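August, notebook, bin clearing by remote control

Started at 10 with a full bin and a plan to get through 300 demos before the end of the month. Ambitious! I'm driving, Ryota Oda is on the keyboard marking the start and stop of each run and telling me when my wrist drifts (it drifts a lot before coffee).

First thing I changed was the motion scaling. Flistano came up with the default from last month's shelf job, and it's way too jumpy for reaching down past a rim. Halved it. Now I can creep the fingers in beside something without whacking the wall, though my forearm gets tired sooner. Worth it, I think.

Cans are still the hard ones. If I come straight down they skate off toward a corner, so I've been trying to get one finger in along the side first and close slowly from there. Ryota wants me to stick to one style so the policy doesn't learn a mushy average of two. Fair point — but I'd like a handful of ugly recoveries in the set too, where I miss and go back in. We agreed to tag those separately and argue about it later.
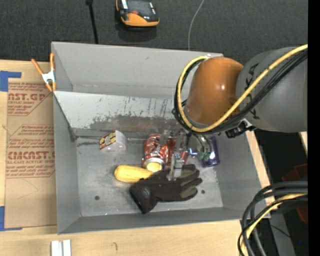

The glove is a pain when it ends up in among other stuff. With a can and the corn right up against it, I have to decide what goes first, and I notice I don't always decide the same way. Wrote myself a rule: hard things first, glove last. Will see if I can stick to it for a whole batch.

Cable slack: keep an eye on the yellow one when the arm swings back. Ikeda rerouted it once already and I'd rather not ask again.

Disk: run 490 from the Plalurby set is still sitting on the local drive, needs copying over to Lindora before we record any more. Two operators tomorrow if I can talk Ryota into driving. He says his hands are too slow, which for this job sounds perfect to me.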